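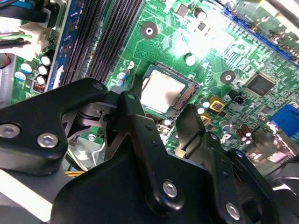 About the Gerkix Robotics Club

3 min read

Gerkix is the robotics club at Van Wyk High School. We meet after class in what used to be the typing room, and we have kept the long desks and the terrible chairs. The club began one November with 10 students and a cardboard box of motors that may or may not have been for windshield wipers. Today we have 60 members, which is more than the chairs.

What we do

Most school clubs build a robot that drives over things or throws them. We admire that, and we did it for two years, and the ceiling tiles have been replaced. These days we work on robots that handle old computers: finding the processor, getting the jaws of a gripper in beside the socket, and leaving the rest of the motherboard in the condition we found it. The last part is harder than it sounds. Capacitors stick up exactly where you would like to put a finger.

Our current arm is called Andix. Students designed the brackets, drilled the holes, and then drilled the other holes when the first ones were in the wrong place. The code is theirs as well, including the comments, which we ask visitors not to read aloud.

Who runs it

Nokuthula Hendricks teaches physics and started the club. She will help you with anything except finding the hex key you had a minute ago. Vusumuzi Magagula looks after programming and is the reason every motion gets tested at a quarter speed first. New members find this slow. Older members remember why.

Competitions

Each year we take a team to Kidosville, a regional contest for high school clubs. Our best score is 190 points. Our worst is framed on the wall by the door.

Joining

Any student at Van Wyk can join, in any grade, with no experience. Dues are $60 a year and cover parts, safety glasses, and almost all of the pizza. Tie back long hair, wear closed shoes, and bring a dead computer if your family has one in the garage.

Contact the club through the school office | © Gerkix Robotics Club, Van Wyk High School | Back to top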